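Incidencia: la pinza derecha "salta" unos centímetros justo antes de cerrar
Componente: percepción / estimación de pose por marcadores
Proyecto: Dirneo
Abierta por: Wenceslao Herrera
Estado: resuelta, pendiente de fusionar en la rama principal
Prioridad: alta

Martes, 9:40

Abro esto porque ya lo he visto en demasiados episodios como para seguir llamándolo ruido. Al reproducir las demostraciones del lavabo en Orby, la trayectoria de la pinza derecha va finísima durante la aproximación y, cuando los dedos están a punto de cerrar sobre el objeto, la pose pega un salto lateral y vuelve. Dura muy poco. En el visor casi no se aprecia, pero la política lo aprende con un entusiasmo admirable y en la evaluación el brazo da un tirón en el mismo punto.

Pasos para reproducirlo:
Cargar cualquier episodio de la tarea del lavabo en Orby.
Activar la capa de ejes de ambas pinzas.
Avanzar hasta la aproximación final y pasar a reproducción cuadro a cuadro.
Mirar el eje X de la pinza derecha.

Resultado esperado: curva continua. Resultado obtenido: un pico aislado, a veces dos seguidos, siempre con la pinza abierta y casi en contacto.

Martes, 10:25

Primeras comprobaciones. La calibración intrínseca está bien, la he repetido y el error de reproyección no se mueve. Tampoco es un problema de sincronización: las marcas de tiempo de las dos pinzas y de la cámara de cabeza llegan ordenadas y sin huecos. He revisado además los episodios de la tarea de las cajas y ahí el salto no aparece ni una sola vez. Misma versión del detector, mismos marcadores, misma persona operando. Así que algo tiene esta tarea que no tienen las otras, ¡y eso ya es media pista!

Pego el mensaje del registro, por si alguien lo busca más adelante:

WARN pose_solver: ambiguous solution, ratio below threshold, keeping candidate 1
WARN pose_filter: innovation rejected (0 of 1), state reset

La segunda línea es la que me interesa. El filtro no debería reiniciarse por una sola medida mala.

Martes, 11:50

He sacado los cuadros anteriores y posteriores al salto en un grupo de 18 episodios y los he ido mirando uno por uno con el café al lado. El patrón es muy claro. La cámara de cabeza mira el lavabo desde arriba, los marcadores van en la base de cada pinza, y al abrir los dedos a los lados del pulverizador el marcador derecho queda casi de frente a la cámara.
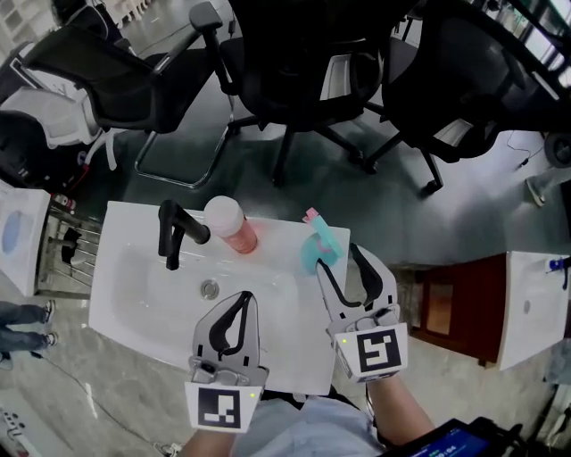

Un marcador cuadrado visto casi de frente es el caso clásico de ambigüedad: hay dos orientaciones que explican las cuatro esquinas prácticamente igual de bien, y basta con que una esquina baile menos de un píxel para que el resolutor cambie de una a otra. La traslación del marcador apenas cambia, pero nosotros no guardamos esa pose, guardamos la de la punta de los dedos. Con el brazo de palanca que hay desde la base, una inclinación equivocada se convierte en un desplazamiento de centímetros. De ahí el salto lateral.

Lo que no cuadraba era que el filtro se lo tragara. Sigo.

Martes, 13:15

¡Encontrado! Y es de esos fallos que da gusto encontrar, porque todo encaja de golpe.

El módulo Jeltitz, que hace el filtrado temporal, rechaza una medida cuando se aleja demasiado de la predicción. Hasta ahí perfecto. El contador de rechazos consecutivos tenía que llegar a un máximo antes de reiniciar el estado, para poder recuperarse cuando de verdad se pierde el seguimiento. Ese máximo se lee del fichero de configuración, y en la última reorganización la clave cambió de nombre. Como la clave vieja ya no existe, el valor por defecto es 1. Es decir: primera medida rara, reinicio inmediato y adopción de la pose equivocada con toda la confianza del mundo.

En las cajas no se notaba porque allí la cámara ve los marcadores muy inclinados y la ambigüedad casi no se da. El fallo del filtro estaba igualmente, solo que sin nada que lo disparase.

Martes, 15:30

Cambios que propongo:

1. Leer la clave nueva y lanzar un error si falta, sin valor por defecto silencioso.
2. Que el resolutor devuelva los dos candidatos con su error de reproyección. Ahora tira el segundo a la basura.
3. Que el filtro elija el candidato más cercano a la orientación predicha cuando los dos errores sean parecidos. Si la diferencia es grande, manda el error, como hasta ahora.
4. Guardar en cada cuadro un indicador de ambigüedad, para poder pintarlo en Orby y filtrar en el entrenamiento.

El punto 3 es el que más ilusión me hace - son unas pocas líneas y quita el problema de raíz, también para el primer cuadro malo. Solo hay un caso delicado: el arranque del episodio, cuando todavía no hay predicción. Ahí espero a que entre una medida no ambigua y relleno hacia atrás.

Martes, 17:45

Resultados tras reprocesar. Lote de prueba de 135 episodios del lavabo. Antes del cambio, 80 tenían al menos un salto en la pinza derecha. Después, ninguno. He comparado también las trayectorias de las cajas, versión vieja contra nueva, y son idénticas salvo redondeos, así que no hemos roto nada por el otro lado.

En Orby la curva del eje X se ve ahora preciosa, de verdad, abridla aunque no os toque revisar esto.

Pendiente:
Reprocesar el conjunto completo, más de 1000 episodios. Lo dejo lanzado esta noche en Wickramasinghe, que tiene la cola libre.
Añadir una prueba unitaria con un marcador sintético casi frontal y ruido en las esquinas.
Avisar a quien tenga políticas entrenadas con los datos viejos de que conviene repetir el entrenamiento.
Revisar si la pinza izquierda tiene el mismo problema en otras tareas. En esta no he visto saltos, pero el código es el mismo.

Dejo la incidencia abierta hasta que termine el reprocesado. La rama se llama fix/pose-ambigua y agradezco una segunda lectura del relleno hacia atrás, sobre todo de la interpolación de cuaterniones.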